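Workshop notebook – Tarik build, entry for May
Entered by: Florante Calimlim
Copied to: Charito Dizon, Jayson Soriano, Ariel Lacson

Subject: moisture in stored filament, second round of drying trials

1. Background

The nylon spools held in the Moon cabinet have been giving poor parts for much of the month. Symptoms were as previously recorded: popping at the nozzle, fine stringing across open spans, and a dull, slightly rough finish on the top layers. Jayson reported the same behaviour from the spools kept on the open shelf, which was expected. The cabinet spools were supposed to be the good ones.

The first round of trials compared drying times only and did not record how the spools were handled afterwards. Ariel objected to this when the results were circulated, and the objection is accepted. The present round was set up to cover handling as well.

2. Method

Three spools of the same natural-coloured nylon were weighed on the bench balance, dried overnight in the Skota oven, and weighed again on removal. One was returned to the cabinet with fresh desiccant. One was heat-sealed in a foil bag with a desiccant sachet. The last was left on the printer spindle, uncovered, as it would be during an ordinary working day.

Each spool was then used to print the standard bridge piece and two tensile bars. Nozzle temperature, bed temperature and cooling were left at the Fudura profile throughout. Charito ran the prints and was not told which spool was which until the parts had been graded.

The balance drifted slightly during the first weighing and was zeroed again before the second. The first set of readings has been struck out in the log and should not be quoted.

3. Results

The spool left on the spindle had gained 3 g by mid-afternoon and printed badly. The bridge piece sagged in the centre and one tensile bar had visible voids at the break.

The sealed spool printed cleanly. Both bars broke within the gauge length and the fracture surfaces were even in colour.

The cabinet spool fell between the two, which is the result of most interest. It had gained 2 g with the door closed. The humidity card inside the door still showed blue, so either the card is slow to respond or it is no longer working. The door gasket was examined and found to be flattened along the hinge side. A strip of paper closed in the door at that point could be drawn out without resistance.

4. Actions

Gasket to be replaced. Ariel has the profile number and will order by the metre, as the full kit includes a latch we do not require.
Humidity cards to be changed at the same time, and the date of change written on the back.
Until the gasket is fitted, all nylon is to be sealed after drying and opened only when the printer is ready. PLA may stay in the cabinet.
Desiccant to be regenerated in the Skota on its own. It was previously put in with a spool, and the two should not share an oven.

5. Open points

The drying temperature has not been varied. Charito suggests a lower setting for longer, as one spool flange warped slightly in the first round and now rubs on the spindle. A reel of the older black nylon remains on the top shelf – it has no label and should be left out of any comparison.

It would also be useful to know how much moisture a spool takes up in the time needed to load it. No measurement has been made. 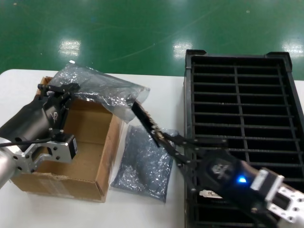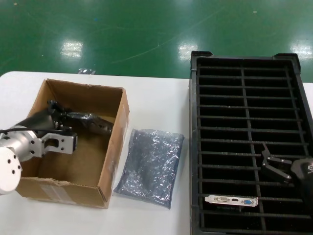
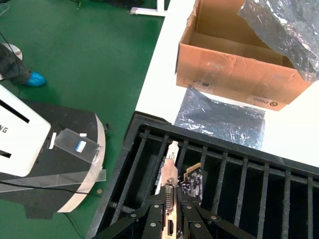
Eugénie Pruvost replied on reading the draft that the spindle spool should be repeated before the figures go any further, with the room humidity written down at the start and finish, and that she would sooner see a dry box feeding the printer directly than a new gasket on a cabinet people open all day. Her point about the room humidity is fair. The repeat is set down for the next free overnight slot, and the dry box will be costed separately.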